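Lanovari デスクマット 大判(ダークグレー)
Zullham オンラインストア > 机まわり > マット・敷物

在庫あり/カラー:ダークグレー、サンドの2色/厚さ:3mm
価格はサイズを選ぶとカートの横に出ます

机に何か敷くだけで、こんなに気分が変わるんだ!と思ったのが、私がこのLanovariを店に置くことにしたきっかけです。もともとは自分の作業机のために買いました。うちの机は天板が真っ白で、買ったときは「明るくていいな」と喜んでいたんですが、毎日そこで検品や梱包をしていると、白って意外と疲れるんですよね。昼すぎに窓から光が入ってくると天板がまぶしいし、白い紙を置くと端がどこなのか見えにくいし、鉛筆の粉は目立つし。それで、大きくて暗い色で、つるつる光らないマットをずっと探していました。

店で扱うものはだいたい自分で使ってから決めるので、これも先に長いこと使っています。最初の一枚はもう角に私のカッターの失敗跡がついていますが(完全に私が悪いです)、今も現役です。

・つくっている人のこと

Lanovariは、Bakosという小さな工房のシリーズです。つくっているのはCsaba Halászさんで、メールの返事が短いことにかけては右に出る人がいません。最初に「日本の机は奥行きがいろいろなので、サイズを選べるようにできませんか」と長いメールを書いたら、返ってきたのは「できる。何センチ?」だけでした。そこから話が早くて、奥行きを15cmきざみで選べるようにしてもらったのが、いま当店で売っているサイズ展開です。幅のほうは標準とワイドから選べます。

色も相談しました。Bakosの見本帳にはもっとたくさん色があって、深い緑とか、れんが色とか、見ているだけで楽しいんです。ぜんぶ並べたい気持ちはあったんですが、うちの棚には限りがあるので、物を置いたときにいちばん見やすかったダークグレーと、木の机になじむサンドに絞りました。緑が気になる方、実はけっこういらっしゃいますよね。お取り寄せできるか聞いてみますので、問い合わせフォームからどうぞ。

・ダークグレーの使い心地

真っ黒だと思って届いた方が「思ったよりやわらかい色だった」と書いてくださることがあるんですが、まさにそんな感じです。黒にするとほこりがびっくりするほど目立つので、私はこのくらいの濃さが好きです。つや消しなので、手元の照明をつけても表面がぎらっと光りません。夜に作業する人にはここを推したい!

小さなものが見つけやすいのも気に入っています。消しゴム、白いボタン、ビーズ、紙片、予備のねじの袋。白い天板の上で何度も見失っていたものが、敷いてからはすぐ目に入るようになりました。模型をやっている友人にすすめたら、部品を探して床に這いつくばる回数が減ったと喜んでいました。

それから、商品の撮影台がわりにもしています。白っぽいものはもちろん、柄の入った箱や、金色の文字が入ったパッケージなんかも、下が落ち着いた色だとちゃんと箱のほうに目が行くんですよね。フリマアプリに出すものを撮る、という方からのご注文が最近とても多いです。背景紙みたいに端がくるんと立ってこないので、ものを置いたり動かしたりしながら角度を探すのも楽です。

・敷き方

届いたマットは筒に巻いた状態で箱に入っています。広げた直後は巻きぐせがあるので、表を上にして広げ、四隅に本を置いて30分ほうっておいてください。寒い季節、とくに11月を過ぎて部屋が冷えているころは、もう少し時間をみてもらったほうがいいです。急いで逆向きに巻いて直そうとする方がいるんですが(私です)、変な折れ目がつくことがあるのでおすすめしません。

敷く前に、天板はからぶきしておいてください。砂つぶや消しゴムのかすが下に残っていると、書きものをしたときにそこだけぽこっと当たります。裏面はすべりにくいようにできていますが、ワックスをかけたばかりの天板だけは別で、少し動きます。一晩おいてから敷くと落ち着きます。

天板ぴったりのサイズを選ぶか、少し小さめを選ぶか。これは本当によく聞かれます。私は小さめ派です。左側に天板を少し残しておくと、飲みものや電話の置き場がなんとなく決まって、マットの上は作業だけに使えます。手前は机のふちまで敷いてしまったほうが、手首が段差に当たらなくて気持ちいいです。ぴったりに敷きたい方は、天板の寸法を測るときに角の丸みも見ておいてくださいね。角が丸い机だと、マットの角だけはみ出します。

・重いものを置くとき

丸い台座のスタンドや卓上ライトなど、重さが一か所に集まるものも置けます。ただ、長く同じ場所に置いたままにすると、薄く跡が残ることがあります。うちでは大掃除のときに場所をずらすくらいで、跡はしばらくすると気にならなくなりました。マットと天板にまたがって置くと3mmぶん傾くので、背の高いものはどちらかに寄せたほうが安心かなと思います。

熱いものはだめです。鍋、アイロン、グルーガンの先、ぜんぶだめ。マグカップくらいなら平気ですが、私は念のためコースターを使っています。

・いっしょに使うなら

同じ棚で扱っているVustentの小物トレーは、Lanovariの上に置くつもりで選びました。底に布が貼ってあって、引きずっても音がしません。もちろん、わざわざトレーを買わなくても、お菓子や贈りものの空き箱で十分という方も多いと思います。私も引き出しの中はほとんど空き箱です。しっかりした箱って捨てられないんですよね……。内側が白い浅めの箱は中身が見やすいので、取っておくと重宝します。仕切りがついていたら大当たりです。

机の横にカーテンがある方は、すそがマットにかからないか見てみてください。掃除がぐっと楽になります。

・使用イメージ(カラー:ダークグレー)

白い天板に敷いて、ふたのない柄入りの箱を置いています。 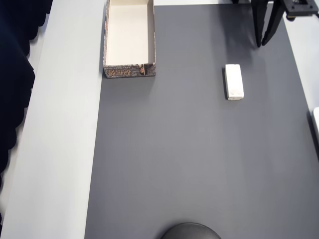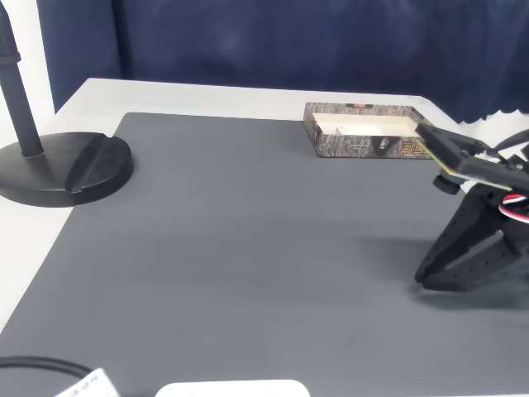 ・お手入れ

ふだんは、かたく絞った布でふくだけです。手の脂がついて少してかってきたなと思ったら、食器用の中性洗剤を薄めたものでふいて、そのあと水ぶきしてください。メラミンのスポンジは使わないでくださいね。汚れは落ちるんですが、こすったところだけ色の感じが変わってしまいます。アルコールもできれば避けてほしいです。

糸くずや猫の毛は、粘着テープのころころでいけます。粘着の強いテープを貼ったままにするのはなし。私は梱包のときにテープの切れ端をつい机のふちに貼っておくくせがあって、それを翌朝まで忘れて、はがすときに冷や汗をかきました。

水をこぼしたときは、表をふいたあと、一度めくって裏と天板も見てください。下に水が入ったままだと、木の机はしみになることがあります。

・カッターは使えますか?

使えません!と大きく書いておきます。Lanovariはカッティングマットとは別ものなので、刃物を使うときは上にカッティングマットを重ねてください。冒頭に書いた私の失敗跡は、封筒をひとつ開けるだけだからと油断したときのものです。

・自分で切って小さくできますか?

できます。よく切れるはさみか、新しい刃のカッターと金属の定規で、裏側から切ってください。切り口はほつれません。ただ、切ったあとの返品はお受けできないので、先に新聞紙を同じ大きさに切って机に敷いてみるのがおすすめです。半日くらい新聞紙のまま過ごしてみると、思っていた大きさとちがったな、というのがよくわかります。

・においは?

開けたときに少しあります。私は気にならないほうですが、家族は「新しい長ぐつみたい」と言っていました。窓を開けて広げておけば薄くなります。においに敏感な方は、寝室の机に敷く前に、別の部屋で何日か広げておくと安心です。

・マウスは動きますか?

うちのマウスはマットの上でそのまま動いています。とはいえ機種はいろいろなので、全部大丈夫ですとは言えません。ご心配でしたら、ハガキ大の見本をお送りできます。見本は2枚まで無料で、サンドとダークグレーを一枚ずつ、という頼み方をされる方が多いです。備考欄に「見本希望」と書いてください。

・送料と返品

巻いた状態で筒に入れるので、ワイドサイズだけ箱が長くなります。宅配ボックスに入らないことがあるため、ワイドの方は受け取れる時間帯を選んでおいてもらえると助かります。ご注文はその日の15時までにいただければ当日に出します(店休日をのぞきます)。

返品は到着から30日以内で、広げて試していただいたあとでも大丈夫です。切ってしまったもの、インクや塗料がついたものはごめんなさい。返すときは、表が外側になるように巻いて、届いたときの筒に戻してください。筒を捨ててしまった!という方は、先にご連絡いただければこちらから送ります。

次の入荷では、サンドのワイドが少し多めに入る予定です。Csabaさんに入荷日をたずねたら「もうすぐ」とだけ返ってきたので、日にちが決まったらこのページに書き足しますね。再入荷のお知らせメールは、サイズを選んだあとに出てくるボタンから登録できます。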